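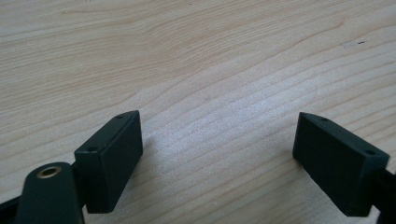
Slide 2 - Two grippers, one bench

Hello, thanks for having me. Say who I am, say hello to Tuulikki if she's made it in. Then straight on.

So, we tried two hand-held grippers over the winter, the Nellik and the Drelledel. The fingers up on the screen are wide open with only the tabletop between them, and that's how every run starts for us. Open, wait, go. I got very fond of that little pause!

Ask who has used a hand-held one before. (If it's most of the room, skip the next bit.)

What I wanted to know was simple enough: can I swap one for the other halfway through a job and not have to redo everything? Heikki said yes, Joonas said no, and they had a coffee riding on it.

Slide 3 - What we did

200 grasps with each, same 6 objects, same table. Ánh and I took turns holding, because your wrist really does start to complain.

Mention that the Nellik closes softly and the Drelledel closes like a door in a draught. Do the hand gesture. On small stuff I liked the soft one much more - on the heavy mug I didn't.

Slide 4 - The camera view

Slow down here, people always want to look at this one. Point out the blocky pads, the two small holes in the top of each, and the brass-coloured ring down in the left corner. I use that ring to check the camera hasn't shifted between sessions. Then point at the bright patch on the wood. Glare like that gave our tracking a rotten time, and we lost 10 runs before Tiziana worked out what was going on.
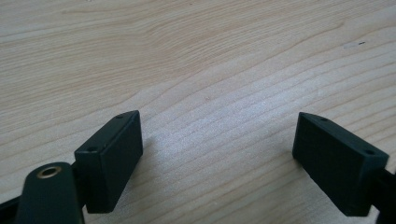 Pads apart, nothing held, glare on the wood between and beyond them.

If someone asks about a matt cloth: yes, we tried one, it helped, but it rucked up whenever a finger touched it.

Slide 5 - So who got the coffee?

Joonas. Swapping halfway was a pain. The pads sit at a different distance from the lens, so anything learned on one was a bit off on the other, and we had to calibrate again each time. Heikki paid up in October, with biscuits.

Ostum have lent us their arm next, so the same test goes on that. Leave the contact slide up and take questions.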